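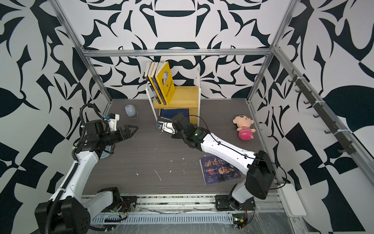
How long should the sourdough starter sit out before its first feeding?
Leave it on the counter for 15 hours with the lid resting loosely on the jar.

Section 4: Waking up your Guthrie dried starter

1. Tip the whole packet into a clean glass jar.
2. Stir in 2 tablespoons of lukewarm water until the flakes go soft — a few lumps are fine!
3. Add 4 tablespoons of plain flour and mix to a thick paste.
4. Set the lid on top and leave the jar somewhere warm, out of direct sun.
5. After the first feeding, feed it the same amounts once a day until it doubles between feedings.

Note: Rye flour gets things moving faster, and the smell is wonderful (think ripe apples).

Caution: Never screw the lid down tight. Gas builds up and the glass can crack.

Caution: Pink or orange streaks mean the starter has spoiled. Throw it out and wash the jar in hot, soapy water.

Once it's bubbling happily, go on to Section 5 and bake your first loaf!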